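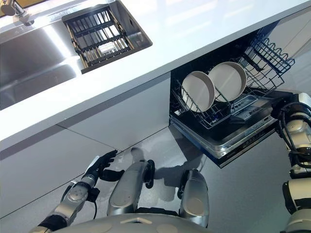 The Case for the Half-Empty Dishwasher

2021-12-01
Filed under: Kitchens, Opinion

Most published advice on loading a dishwasher assumes a full load. The machine is treated as a volume to be filled, and the skill lies in filling it. I think this is the wrong measure for a household kitchen, and that the habit of waiting for a full rack causes more rewashing, more clutter on the counter and more bad kitchen design than it saves in water.

Take two dinner plates in the lower rack, upright in the tines, with the rest of the rack still to be used. The conventional view is that this machine has hardly started. My view is that the important decision has already been made. Where the first plates go fixes the spacing for everything that follows. If the second plate leans over the first, the covered part of the surface gets less spray, and a third plate set behind them will usually repeat the fault.

I kept a log through September in my own kitchen. The machine is a Fadeck with a standard pull-out lower rack, and the log covers 20 loads. I recorded the number of pieces and the number that had to go back in. There were 63 rewashed pieces in total. Plates accounted for most of them, and nearly all of those plates had been in contact with a neighbor. The loads I would have called well packed did worst. This is one kitchen with one detergent and I do not offer it as a study, but it was enough to change how I load.

The usual objection is water. A half load on a full cycle does use more water per plate, and I accept that. The comparison should include the second wash, though, and also the rinsing that people do at the sink when they do not trust the machine. Anyone who rinses each plate under a running faucet before loading has given up a good part of the saving before the door is closed. Scrape the plate and put it in the rack. If the food is stuck on hard enough to need soaking, soak that one plate.

A second objection concerns energy, and there the full-load argument is stronger. Heating accounts for a large share of what a cycle consumes, and the machine heats its water whether the rack holds six plates or sixteen. My answer is to run the shorter program on a light load and to leave the drying phase off, with the door opened at the end. On most machines this takes two button presses.

Placement of the machine deserves more attention than it gets. The common arrangement puts the sink in the counter on one side and the dishwasher in the cabinets beside it, so that a plate travels sideways and down. This is correct as far as it goes. What the plans leave out is the door. Folded down, it occupies the floor where the person at the sink would like to stand, and it blocks whatever cabinet is opposite if the aisle is narrow. Surnier and Cadwaladr both print handsome layout booklets, and neither set of drawings that I have shows the door open. I would not sign off on a kitchen plan without that line on it. On my own plan I drew it late and had to move a run of drawers by 400 millimeters.

I also defend the drying rack. It is often treated as a relic in a kitchen with a dishwasher, something to be hidden when guests come. A rack recessed into the counter next to the sink takes up space that would otherwise be wiped down and left bare, and it gives the knives, the wooden spoons and the one good pan somewhere to drain. Take those out of the machine and the plates have room. The rack does need to lift out for cleaning. Mine is a Rorkholm and does so with one hand. Small items will fall between the bars whatever the maker, so the space underneath should be easy to reach.

My recommendations are modest. Load plates in every other slot until the rack forces you to do otherwise. Face them toward the spray. Keep wood and sharp edges out. Run the machine at the end of the day on whatever it holds, and empty it before breakfast, so that the first dirty cup of the morning has somewhere to go other than the counter.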